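Visit report: Varar open lab, Hukdale

Varar opened its Hukdale lab to outside visitors on a Tuesday in March, and I went along mainly to look at the control software for its small servo arms. The tour started at 2 pm and stayed on the ground floor.

The stack is called Ullirar. It has a planner, a perception node and a joint controller, each running as its own process and passing messages over a local bus. The controller loop closes at 400 Hz on the bench computer. The planner is much slower and hands down short segments of path, which the controller blends. If a segment arrives late, the arm holds its last target and the log gets a flag.

Most of the talk at the bench was on contact. Hobby-grade servos give poor torque readings, so Ullirar estimates touch from the gap between commanded and measured joint angle. The threshold is set per surface, from a calibration file.
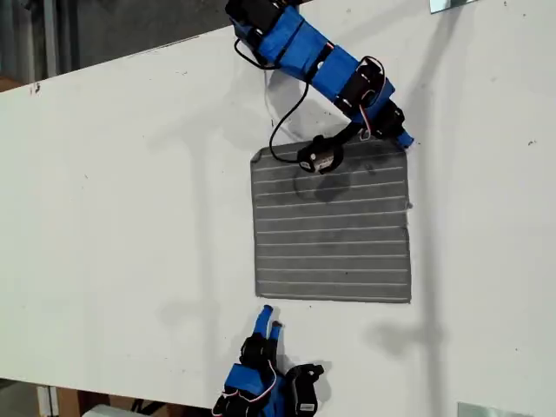
A soft or ridged surface moves that threshold more than I expected. The team keeps 14 surface profiles, and picking the wrong one gives either early stops or a tip that keeps pushing. Profile choice is still manual. Perception can find the outline of a target well enough but does not yet classify its texture.

Shadows were the other sore point. The segmentation step used to treat the arm's own shadow as part of the object under it. The current build projects the arm model onto the table plane and masks that area -- crude, but cheap to compute. It assumes one light source, and the lab has several.

Replay is done in Gittins, their log viewer. It lines up planner output, joint error and video on one timeline, and any run can be re-planned offline with new settings. The regression set stands at 211 runs and is replayed before each merge. I asked for the export format and was told it is plain CSV plus a small header file.

Parking is behind the building, and the side door locks at five.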